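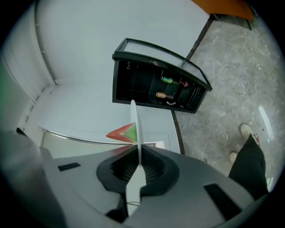 Wer kühlt, soll auch schließen

Im Supermarkt in Drekow stehen die Kühlregale seit dem Umbau offen. Vorher hatten sie Türen. Die Marktleitung begründet das mit der Bequemlichkeit der Kundschaft: Wer nicht erst eine Tür aufziehen müsse, greife eher zu. Das mag stimmen. Ich halte es trotzdem für falsch.

Ein offenes Regal kühlt den Gang mit. Im August steht man dort im T-Shirt und friert, zwei Reihen weiter schwitzt man wieder. Im Dezember läuft dann die Heizung gegen die Kühlung an. Bezahlt wird beides über den Joghurt.

Ich habe früher in einem kleinen Laden in Wostmont gearbeitet, 300 Quadratmeter, alle Kühlmöbel mit Glastür. Beschwert hat sich in der Zeit bei mir niemand. Die Scheiben mussten geputzt werden, zweimal am Tag, und eine Dichtung war ständig kaputt. Die Ersatzdichtung kostete 218 Euro mit Einbau. Das war ärgerlich, aber es war eine Rechnung, die man verstand.

Gegen die Türen wird gern angeführt, dass ältere Menschen und Leute im Rollstuhl schlechter an die Ware kommen. Der Einwand ist ernst zu nehmen. Es gibt allerdings Schiebetüren und leichtgängige Scharniere, und wer barrierefrei bauen will, sollte zuerst über die oberste Regalreihe reden, an die auch ich nur mit Mühe komme.

Freiwillig wird sich wenig ändern, solange der Umsatz an der offenen Front höher eingeschätzt wird als die Stromkosten. Ich bin deshalb für eine Vorschrift: Neue Kühlmöbel im Einzelhandel nur noch mit Tür, alte nach einer Frist von einigen Jahren nachrüsten. Für kleine Läden müsste es einen Zuschuss geben, sonst trifft es wieder die, die ohnehin knapp rechnen.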